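Section 4: Getting the Fastberg ready for household work

By now your Fastberg is standing on its own feet and both arms have passed the power-on check. Nice work! This section takes you through the hand-ready pose and your first laundry station. It's the part of set-up most people enjoy, so give yourself time to watch the arms move.

CAUTION: Keep the stop button in your hand during every step in 4.1. Fingers, hair and loose sleeves stay away from the wrists while the arms are powered.

4.1 Setting the hand-ready pose

1. Stand the robot on flat, open floor with at least 34 inches clear in front.
2. Check that the wrist straps are snug. You should be able to slide a sheet of paper under each one, but not a pencil.
3. On the tablet, open Arms and tap Ready Pose. Both forearms come up together and the hands open.
4. Open the Head View tab. You want both hands in view, fingers up, with each thumb pointing in toward the other hand.
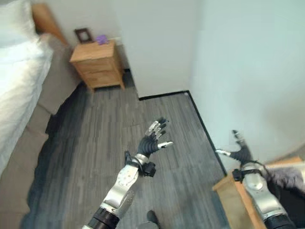

Figure 4-1. Head View in a bedroom, both hands open and raised.

5. If one hand sits lower than its partner, tap Level and wait 60 seconds. Leave the arm alone while it settles – pushing on it restarts the routine.
6. Tap Save Pose. The tablet stores it as pose 384, and every household task starts from there.

NOTE: Bright bedding and white walls can wash out in Head View. Lower the exposure one step if you can't make out the edge of the bed.

4.2 Setting up the laundry station

A basket with a proper rim and a handle slot makes a great first task, and soft clothes are very forgiving to practice on.

1. Choose a small, steady table. Wipe the top and let it dry.
2. Put the basket on the table with a few garments inside. Mix light and dark fabrics if you have them.
3. Walk the robot up until the basket is between its hands. The feet should stay flat on the floor.
4. Recall pose 384 and look at Head View again. Neither hand should touch the basket yet. 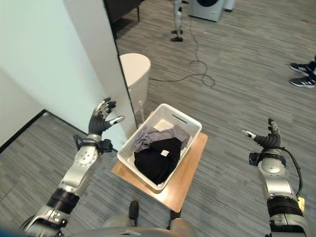
Figure 4-2. Basket on the table, with an open hand to either side.

5. Follow any wrist cable with your eyes from the wrist down along the forearm. A gentle loop is fine. A tight bend is not, so power down and re-route it before going on.
6. Tap Learn Station.

CAUTION: Move loose floor cables out of the walking path before the robot takes a step, and ask anyone nearby to stand back.

4.3 Looking after the hands

Wipe the fingers and thumb tips with a dry cloth after each session. Every 3,000 grasps the tablet asks for a strap and fastener check (see Section 7).

Section revised 13/08/2025 by Ekkachai Sukprasert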